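Last updated: 27 May 2026

Ostlow Adds Door Handles and Switches to Its Daily Cleaning Rounds

GROSSKA – Ostlow, which cleans offices and apartment buildings, will wipe down door handles and light switches every day at all 40 of its sites. The work was done weekly until now.

The change follows an April trial at the Delorme building, where staff cleaned 107 doors a day. Each lever is wiped by hand with a cloth, along with the backplate and the area near the keyhole.

"People touch a handle far more often than they touch a floor," said Pankaj Awasthi, operations manager at Ostlow. "Tenants asked for this, and it adds 27 minutes to a shift." 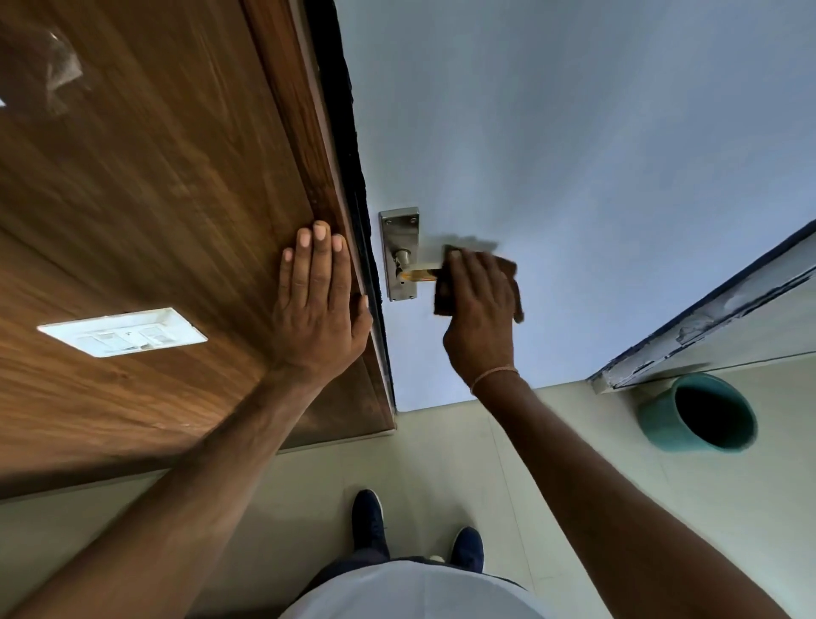
What Tenants Need to Do

Nothing changes in the cleaning schedule or the monthly price. Tenants are asked to take hanging bags and signs off levers by the evening. Loose handles and missing screws can be reported to the Ostlow front office, extension 668.

Filed under: Company News, Building Care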